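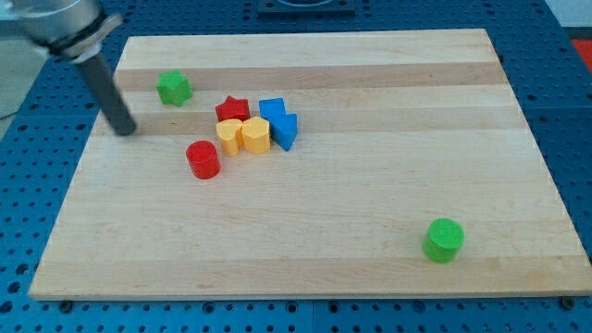
木製の板に置かれた色付きブロックと、棒状のエンドエフェクタ

棒状エンドエフェクタ比較試験

最終更新:4月 文:Vittoria Grasso

棒状エンドエフェクタ比較試験(ぼうじょうエンドエフェクタひかくしけん)は、開閉機構を持たない一本の棒で卓上の物体を押し動かし、その成績を二指グリッパと比べる試験の通称である。Skollelbyの試験室でCinzia Caputoがまとめた手順が元になっており、「Caputo手順」とも呼ばれる。名称は広まったが、何を測っているのかについては今も見解が一致していない。

概要
星形、ハート形、円柱形などのブロックを板の上に散らし、「赤い星を緑の円柱に寄せる」といった指示をアームに与える。棒は物をつかめないため、動作は押す、回す、離れるに限られる。把持の失敗という要因が消え、カメラと制御器の差が見えやすくなるというのが推進側の説明である。

比較結果
Weltsteadの報告では、1,307回の試行のうち棒が二指グリッパを上回ったのは単純な寄せ動作のみで、密集したブロックから一個を分ける課題では差が出なかった。報告の要旨は「棒で十分」と結ぶが、本文の表からそこまで読み取るのは難しい。二指グリッパは閉じた状態で使われており、これを把持具との比較と呼べるかも疑わしい。

制御器についてはPrikoraの2機種が試された。応答の速い機種が好成績とされたものの、棒の先端形状が両者で異なっていた。先端を揃えた再試験は6回しか行われておらず、優劣を論じるには足りない。

批判
第一の批判は課題の易しさに向けられる。ブロックは色と形で容易に見分けられ、背景の板も明るい。この条件で得た認識率を倉庫や厨房に当てはめる根拠は示されていない。第二に、板の木目や継ぎ目で摩擦が変わる可能性があるのに、板の材質や向きを記録した報告が少ない。第三に成功判定の曖昧さがある。「寄せる」の許容距離は試験者ごとに異なり、同じ動画を二人が採点して逆の結果になった例も知られる。

Caputo自身は、手順は機器の不調を早く見つけるための点検用であり、製品の順位付けには1,000回の試行でも少ないと述べている。販売資料でこの注意書きが引用されることはまれである。

関連項目
・エンドエフェクタ
・二指グリッパ
・非把持操作
・カメラの外部校正
・摩擦係数の測定

最近更新された項目
・吸着パッドの寿命試験
・手首フランジの規格
・遠隔操作の遅延

お問い合わせ | © Weltstead 編集室 | ページの先頭へ戻る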